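Watching Older TV Series at Home: Setup Tips

Serials from the 1980s and 1990s were made for small, square-shaped tube sets. A few adjustments improve playback on a current television.

1. Set the picture shape

Select 4:3 or "Original" in the aspect menu. Stretch and zoom modes widen faces or crop the top of the image. Turn off motion smoothing and reduce sharpness to 30 or lower.

2. Control reflections

Glossy surfaces between the seat and the screen throw light back at the viewer. Switch off ceiling lights and place one shaded lamp behind the television. A matte runner on a shiny coffee table has the same effect as moving the table.
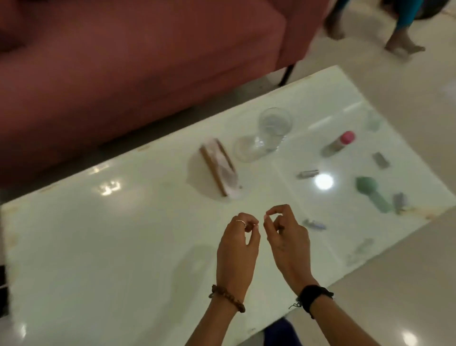
3. Make dialogue audible

Studio drama of the period was usually mixed in mono. Set the soundbar to stereo or "Speech" and disable virtual surround. If voices still sound thin, cut the bass before raising the volume.

4. Keep track of long runs

A soap with 348 episodes on disc needs an index. Number each sleeve on the spine, then enter the number, air year and main cast in a spreadsheet. Cast names are worth the typing when looking for one actor's scenes. Fellitz sleeves hold 150 discs per box; the Bulis box is shallower and fits a standard shelf.

Clean discs with a soft, lint-free cloth, wiping from the center straight out to the rim. Do not use paper towels or window cleaner. 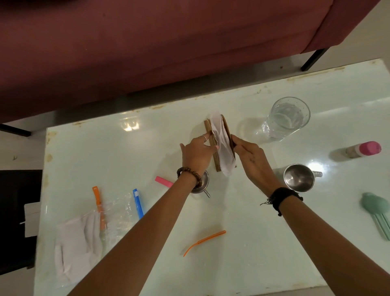

Store tapes upright, fully rewound, and away from speakers. Play each one through every March. If the picture rolls or tears, clean the heads before trying another tape.

Last updated February 25, 2022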